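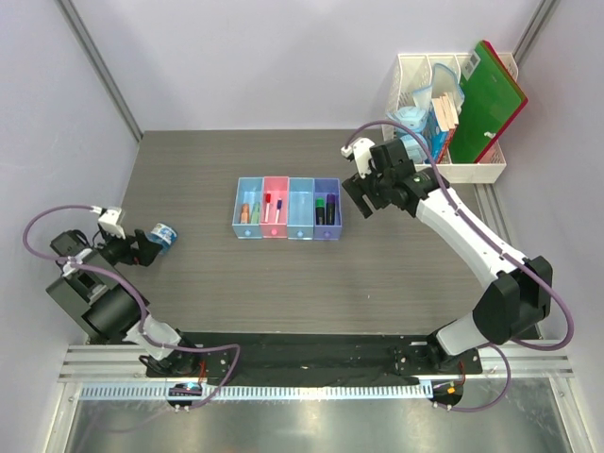
Does the two-arm table need to be re-homed between visitor groups?
Once per group is enough, with both arms parked and the carriages at their stops before you press Home.

Ticket: right arm stops partway through the sorting demo
Opened by: front desk, Flollaver open day
Queue: Demo equipment
Priority: high until Monday, then normal
Status: closed, one follow-up open

Original report
The two-arm table in the Zilinico room stopped three times this morning during the pen sorting demo. The left arm was fine each time. The right arm comes in toward the organizer, opens its gripper, and then holds still. The control screen says "wrist link lost" and wants an acknowledge. After the acknowledge it carries on as if nothing happened, but by then the group has usually wandered off to the next room. We have school groups booked all afternoon. Can somebody look at it over lunch?

First reply, support
Please don't acknowledge the next one right away. Leave the arm where it stopped and write down what it was doing: reaching, closing, lifting or driving along the rail. Also tell us which demo list you are running, the short one or the long one. Keep visitors behind the line while the arm is holding. Its motors are still powered in that state and it will move as soon as the message is cleared.

Reply from the room
Long list. It stopped again on item 11, on the reach to the last compartment of the organizer, the violet-blue one with the green-capped and purple-capped markers. Gripper open, nothing in it. We think two of the earlier stops were on the same move but can't swear to it. The first one was before anybody was paying attention.

Support, 11:40 a.m.
Pulled the log from the control computer. All of this morning's stops have the same code, 1,030, on the right wrist. That code means the wrist module quit answering for longer than the limit. It is not a collision code, and the gripper itself is not reporting a fault. Most likely a connector or a cable. The purple cable on that arm runs from the module above the gripper back along the forearm, then makes a big loop beside the elbow. If the loop is caught or the plug isn't fully seated, a long reach is when you would see it.

Steps to do, in this order:
Pause the list and wait for the arms to park.
Press the stop button and turn the key to Service.
Push the plug on the right wrist module straight in. Don't twist it.
Follow the purple cable back from the wrist to the elbow by hand and feel for a tight spot.
Check that the loop at the elbow hangs free and doesn't rub on the cover.
Key back to Run, release the stop, press Home.
Run item 11 by itself five times.

Reply from the room, 12:25 p.m.
Done. The plug moved in a little when we pushed it – maybe a millimeter, with a click. Nothing tight in the cable that we could feel. Item 11 ran four times without a stop, then stopped on the fifth. Same message.

Support
OK, so the plug was part of it at most. Two things to try. First, swap the right cable for the spare in the Giannakopoulos case under the bench. It is the same length and already has both ends on. Second, until that is done, run the short list. The short list leaves out the violet-blue compartment completely and only uses the near moves, so you should get through a group without a stop. Visitors won't know the difference. The talk sheet for the short list is in the same folder.

One question: was the storage basket in the far right corner put back in its usual spot after setup? The right cable passes in front of it on the long reach.

Reply from the room
Can't say. The table was set up the evening before by a different crew. There are no marks for the basket, so the usual spot is whatever people remember. Running the short list for the one o'clock group.

Support, 2:15 p.m.
Came over between groups and changed the right cable. The old one looks all right on the outside but the meter shows one conductor opening when the cable is bent close to the wrist end. That fits the stops. Old cable is tagged and in the Firkach box for repair – please don't put it back in the spares.

Also slid the basket a bit closer to the corner. I don't think it was causing this, but I would like the extra room behind the wrist.

Ran the long list 2 times from start to finish after the swap. No 1,030 and no other codes.

Reply from the room, end of day
Long list for every group after that, no stops. A visitor did ask why the left arm keeps its cable in such a wide curve while it's folded, and we didn't have a good answer. What should we tell people?

Support
The slack is there for when the arm unfolds. Folded up, it has to go somewhere, and a wide curve is easier on the wires than a tight one. You can tell them that.

Closing notes
Cause: broken conductor in the right wrist cable, wrist end. Plug also not fully seated.
Fix: cable replaced, plug seated, table homed and tested on the long list.
Spares: none left for the right side. Order placed.

Follow-up, still open
Put tape marks down for the storage basket and add the basket position to the setup sheet. Check the left cable with the meter while the table is out of use. The left one is the same age.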